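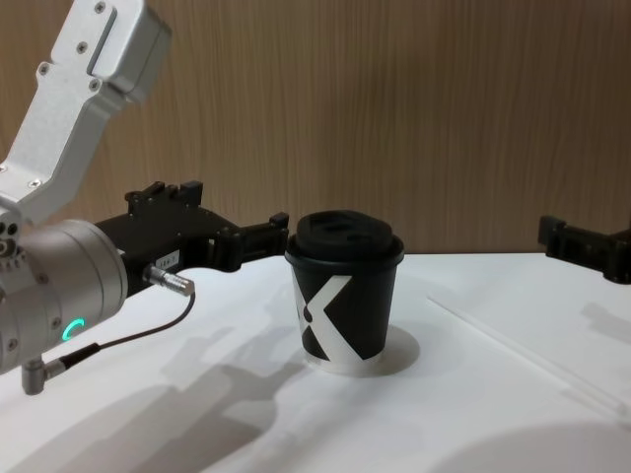 Coffee cup station, two arms, one cup.

Visit > Open Day > FAQ
Reading time: 2 min
Last updated: June

When is it?
Saturday, doors at 10 am. Last entry 4 pm. Umitex building, side entrance, not the loading dock.

Do I need a ticket?
Yes, free. 65 spots per session, 61 gone for the morning one already. Afternoon still wide open.

What will I see?
Cup handling with two arms (Konik station), pallet stacking at the Bosex bay, then a short talk in the Kjærgaard room. Whole loop takes 2 hours if you stop everwhere. 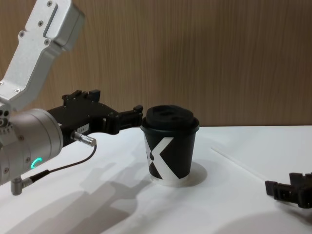 Can I ask the operators stuff?
Please do. They like questions, best time is between runs. If you want to ask about one particular gripper, read them the number on the little white label, like 1647, so they know which one you mean. Saves a lot of pointing. Long technical questions, save for the talk.

Can kids come?
Yes, 4 and up, with an adult. Stay behind the yellow tape. No reaching over for the cup, even when the arms are stopped.

Photos ok?
Fine at the cup station, no flash. Not in the Bosex bay, sorry, customer parts.

Is there food?
Coffe and rolls in the lobby. Drinks stay in the lobby.

Parking?
Lot B. Fills up early, street is free on weekends.

Can't make it, next one?
No date yet. Sign up at the front desk or check back on this page.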